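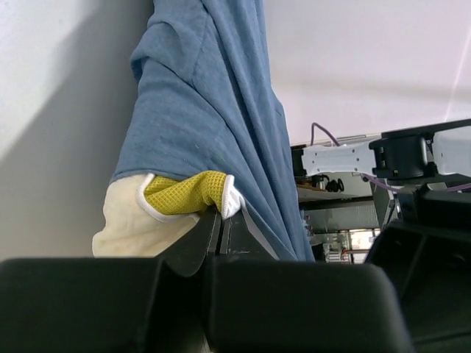 Slide 4: wrist view, blue cloth, gloved hand on the left, second arm over on the right.

Right, leave this one up while I talk. (Sip of water. Slow down!)

So this is what the learner gets. It doesn't see the room the way you and I do, it sees a lot of blue and a bit of gripper. When I started on Gestero I spent ages fussing over the overhead view, and Maeve Heffernan kept telling me to go and look at the wrist one. She was right – say so, she's in the second row.

Point at the glove. The yellow panel on the knuckles has that waffle texture, and it's pressed right into the fold. Cloth is horrible for this. Every crease is a new shape, and when a hand and a gripper are both on it you get folds you'd never think to ask for. I love those ones.

Numbers, quickly: we recorded 399 cloth examples in May and kept 156. People always gasp at that. Most of what we dropped was me starting too late or stopping too early, so the first half second of the grasp was missing. We now leave the recording running a bit at both ends and trim afterwards.

Ask the room: who here has labelled cloth? Wait for hands.

If someone asks about batches – we do 20 in a sitting, then swap operators. I tried 31 once and the last few were rubbish, all the same lazy pull to the right. The model picked that up beautifully, of course.

Mention Sumeo for the labelling tool, and that the notes are shared with the Magalhães group.

Next slide is the failed grasps. Check the clip has loaded before clicking.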